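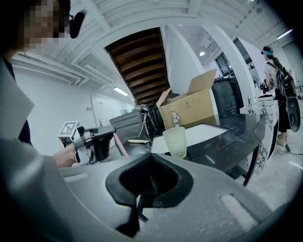 Light grey, loose-fitting shirt.

Washing light-coloured work shirts
By Rochelle Tuhiwai
January

Turn the shirt inside out and undo all buttons. Treat collar and cuff marks with liquid detergent, work it in with a soft nailbrush and leave for 6 minutes. Wash at 40 degrees unless the care label gives a lower figure. Keep greys apart from new navy or black items for the first 2 washes.

Skip fabric softener on polyester blends; it holds body oils in the fibre. Spin at 400 rpm to limit creasing, then peg by the hem on a shaded line. Iron while slightly damp, collar first, then yoke, cuffs, sleeves and body.

Related
Descaling a kettle with citric acid
Getting grease out of a canvas apron
Storing doonas over summer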